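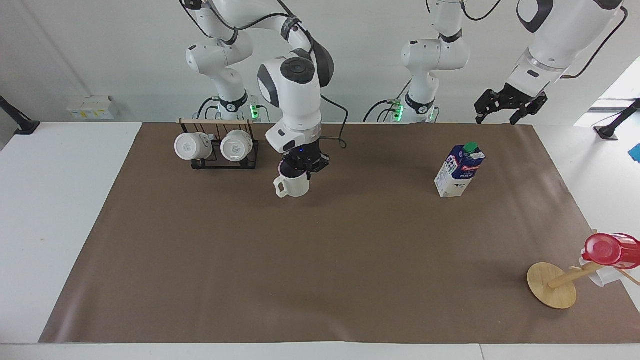 One reader from the Covberg side of town wrote in to say that a mug rack is wasted space when a cupboard has a perfectly good shelf, and that hers went to the thrift store within a month. Several others told us much the same after the last newsletter. We still think a rack earns its place, at least in a small kitchen.

Stanitia Kitchen Share has 11 shared kitchens, and mugs are the item members complain about most. They get stacked two and three deep, the bottom one is always the one somebody wants, and the rims chip. At the Gautam Street kitchen we replaced 162 mugs last year. Most were chipped at the rim or had lost a handle.

If you are setting up a rack at home, put it on the counter before you buy anything else and leave it there for a few days. Check that the cupboard door above it still opens. A metal rack can scratch a painted surface, so put a sheet of brown paper or a thin mat under it while you try out different spots. Hang the heavy mugs low. Turn all the handles the same way so they don't knock against each other when you take one off.

Dry mugs fully before they go up. Water collects in the curve of the handle and runs down onto the metal.

Wide soup mugs and the tall travel kind don't belong on a rack. Keep those on the shelf.

The housewares swap returns to the Clurerum building in November. Members brought in 439 pieces last time, and plates went fastest. Please wash everything you bring and wrap glass separately. Boxes can be left inside the side entrance the evening before. We could use more small bowls and fewer novelty mugs.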